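Oda Cable Tray by Stekard
Under-desk cable tray, 71 cm, black or white

Sold by Forkholm. Page text by Kenza Farouk, workspace buyer.

What the maker says

Stekard calls the Oda "the end of cable mess." I have sold under-desk trays long enough to have heard that line from every firm that bends sheet steel for a living. The Oda is a steel trough with slots cut in the bottom and two brackets that screw to the underside of a table. It will hold cables. It will not sort them, shorten them or stop you from buying more of them, and if you want those things the tray is the wrong place to spend your money.

With that said, we stock it, and we stock it after turning down four others, so here is what it does well.

The steel is thick enough that a loaded power strip doesn't make it sag. The slots are wide enough to pass a US plug through without taking the tray down, which sounds like a small thing until you own a tray where you can't. The edges are rolled. I ran a thumb down both long sides of three units and came away with the thumb in one piece.

What it doesn't do well

The adhesive pads in the box are a joke. Stekard includes them "for renters." We hung one empty tray from the pads in July, in a room with no air conditioning, and it was on the floor before lunch. Use the screws. If you can't use screws, buy the Hestbridge clamp kit, listed separately, and throw the pads out.

The white finish shows every scuff. Black is the better buy unless your table legs are white and you care.

The printed guide shows a tabletop with nothing on it and two cables, both straight. I'd like to meet the person who owns that table.

Size and fit

Length: 71 cm
Finish: black or white powder coat
Mounting: two brackets, four wood screws, hex key in the box
Tabletop: solid wood or board, thick enough to take the screws without breaking through
Not for: glass tops, metal tops, anything with a drawer right under it

Measure under your table before you order. People measure the top, forget the crossbar, and send the tray back.

Do you need one?

Maybe not. Sekar Majimbun does our fitting work and his advice to most customers is to start with a pack of hook-and-loop ties and an hour of patience. Unplug everything. Put back only what you use. Tie up the slack in flat loops, with the tie in the middle of each bundle and not at the end. If what's left is a power strip and a couple of leads, the ties will do and you can close this page.

The tray earns its price when you have slack you can't get rid of. Some equipment comes with leads far longer than any table needs, and some leads can't be swapped for short ones. Thin black ones are the worst. They have no weight to keep them flat, so they spring back into loops the moment you let go, and on a dark wood top you stop noticing the pile until you try to put something down on it.
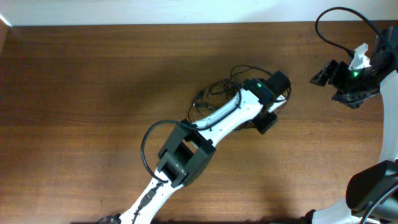 Slack like that should leave the work surface altogether. Coil it, tie it, drop it through the back and let the tray carry it. Anything attached to equipment that moves needs a free length left on top, and you should check that length through the full reach of whatever it's plugged into before you tie off the rest. Sekar has seen people pull a cable tight as a guitar string because it looked neat, then wonder why the plug kept working loose. A tidy table with a strained connector is a worse table.

He also wants it known that you shouldn't coil a cable around your elbow. He brings this up a lot.

Returns and stock

Stock number 971. We keep black on the shelf most of the time. White comes in when Stekard feels like sending it, and I won't promise a date I don't believe.

You can return an Oda within 30 days if you haven't drilled for it. Missing screws happen more than they should with this maker, so open the box and check before you crawl under the table. If you're short, write to us and we'll mail a set at no charge.

Often bought with it

Hestbridge clamp kit, for tables you can't drill
Hook-and-loop ties, black, cut to length
Stekard end caps, which I don't recommend, as they pop off if you look at them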